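Clearing a bedside table, and keeping it clear
Mathis Deschamps, 31 May 2021

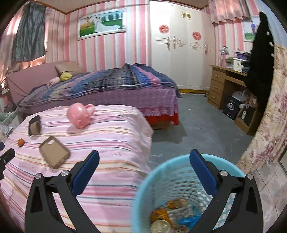 Begin with the rubbish only

In a bedroom I always begin with the rubbish, before I fold or wipe anything. Put the basket on the floor directly beside the table, so near that your hand goes only down and not across the room. A big plastic one with holes in the sides is good for this work. It is light, it has a smooth rim that is kind to the fingers, and you see from outside how full it is. Ours is light blue and I would not change it for a bin with a lid.

Take wrappers and empty packets first. They are the easiest to decide. Lids I keep to one side in my head: if the jar or the pot they belong to is gone, the lid goes also.

If you use a basket with holes and no bag inside, do not put in it anything with crumbs or liquid. Shake those into the kitchen bin. I learned this in August, with ants.

Then stand up what has fallen

A cup or a pot lying on its side makes the whole table look worse than it is. Stand it up, look inside, and decide if it goes to the kitchen or stays. Animal cups with ears and small feet collect dust in the corners, and a soft old toothbrush cleans them better than a sponge.

Small round things, like balls, should not live on a table with a cloth. They roll, and then they are under the bed until the next big cleaning. Give them one open box, or a shallow tray with an edge. A tray of around 12 cm wide is enough for most of what people leave by the bed.

The cloth

I like a striped cloth on a bedside table because it hides small marks between two washings. Pink and cream stripes are more forgiving than plain white. Two remarks:

Let it hang on one side only, the side where you do not walk. My neighbour Yannick Collet had his hanging on the door side and pulled down a lamp with his knee.

Lift the cloth by the four corners when the table is empty, and shake it from the window. If you brush it in place, the crumbs go in the bed.

The bed last

Make the bed after the table, never before, or you will sit on it and make it again. With a heavy quilt, go to the foot end and pull both corners towards you, then walk to the side and lift once so that air comes under. The peaks go flat alone. Pillow against the headboard, soft toys in front of the pillow, and no more toys than will sit in one row.

Washing the basket

A lattice basket needs a wash from time to time. Use warm water in the shower and a drop of washing-up liquid, and turn it upside down to dry. For the holes I use a bottle brush from Pulow, but any thin brush will do. Do not dry it on the radiator, mine from Rirnby lost its shape in one evening.

If you have 12 minutes in the evening, it is enough for the table and the floor next to it. The drawers are for another day.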